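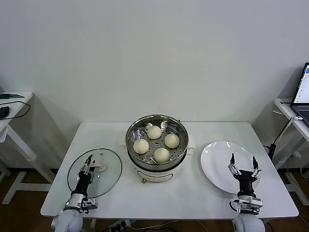
Steamed buns on the table by the wall, lid to the side.

Grinis Local History Circle
Minutes of the July meeting

The meeting opened at 7 p.m. with a warm welcome to everyone, and a special one to our guests from the Bostton society, who had a long drive. The June minutes were read and approved, with one spelling corrected.

Old business. The parish register project is coming along nicely! We have now copied 3399 baptism entries, and the Grīnberga family papers have helped us sort out several households who seemed to change their surname whenever a new minister arrived.

Talk. Our Bostton guests spoke on the chapel quarrel of 1880, when half the congregation walked out over the new hymnbook and met in a barn at Celtach for two winters. Questions ran on for quite a while, mostly about the barn (and whether any of it still stands).

New business. It was agreed to print 60 copies of the chapel booklet. A motion to visit the Celtach burial ground passed, 10 in favor and none against.

The meeting closed at 9:15 p.m. Please return borrowed maps before the next one.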